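**Supply cart drawers: what goes at the bottom?**

**wannasri_50** · 1 Jul 2018

Hi all! I've been reorganizing the white cart in our first aid room in Cullville (the one with the light blue drawer handles, bless it) and I keep going back and forth on the bottom drawer. Right now it's a little box, a few other small things and a long tube or slim box with a green band lying corner to corner, and I'd love to hear how you folks do it.
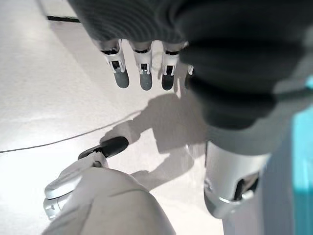
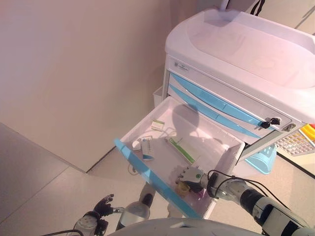
I was thinking of dividers, maybe the Tivance ones, but at 50 dollars a set I'm dragging my feet a little.

**jeka783**

Oh, save your money! Cut down a couple of shoe boxes and see how you like the layout first. And I'd move the small stuff up top, my knees would thank you.

**cartmom2**

I have to disagree with Jeka, sorry dear! Small things up top get grabbed and never put back. Ours have lived in the bottom drawer since March and I can find everything. Do stand the long one along the side, though.

**jeka783**

Well, your knees are younger than mine :) But yes, along the side, we agree on that much.

**wannasri_50**

Shoe boxes it is, then! Does anybody label the drawer fronts or just the insides?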